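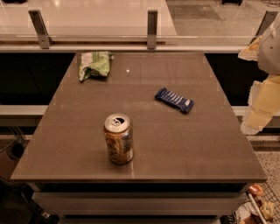
I went to the Skadwood open day for the free coffee, and I want that on the record before I start sounding impressed.

My cousin Lina Rawashdeh had signed us both up back in June. She works in shipping and gets invited to anything with the word "automation" on it. The drive to Estholm took 2 hours, and then we stood in line for name badges behind a school group. My badge said Linda. Hers said Lina Kavanagh, so somewhere in the building a Ms. Kavanagh was walking around as a Rawashdeh.

The table-clearing demo was upstairs, next to the glass railing. I had been picturing sparks and car doors. What they had was a brown table with the kind of trash my son leaves in the back seat: an opened soda can, a green snack bag all scrunched up, and a blue candy wrapper. The robot's job was to clean up. I have been asking for this at home for over 4 years.

Martti Vainio ran the demo. He had a headset microphone and no need for one, as there were nine of us. He told us the can was the easy one, being stiff and round and polite enough to stand up straight. The snack bag was what kept his team late. A crumpled bag never has the same shape twice, he said, and it has no obvious place to grab. I looked at the bag with new respect. 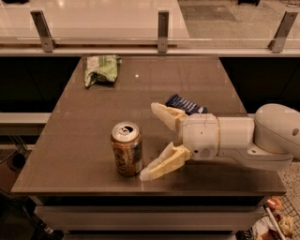

What surprised me was how long you can stand and watch a white plastic hand think about a soda can. The fingers open, the arm drifts over, there is a pause, and you find yourself leaning in like it's a penalty kick. A kid from the school group asked if it could crush the can. Martti said it could, and that they had put a lot of work into making it not want to. The kid left.

Lina asked the grown-up questions. How many tries a day (124, on a good one), what happens when somebody bumps the table (swearing), and whether it would ever be sold. Martti got vague on that last one and looked over at Lempi Heiskanen, who handles the money side and suddenly needed to check on the coffee.

I asked if it did windshields. It does not.

We skipped the talk on warehouse carts and ate our sandwiches in the parking lot. Lina has already put our names down for the Linberg one, and I've asked her to spell mine slowly.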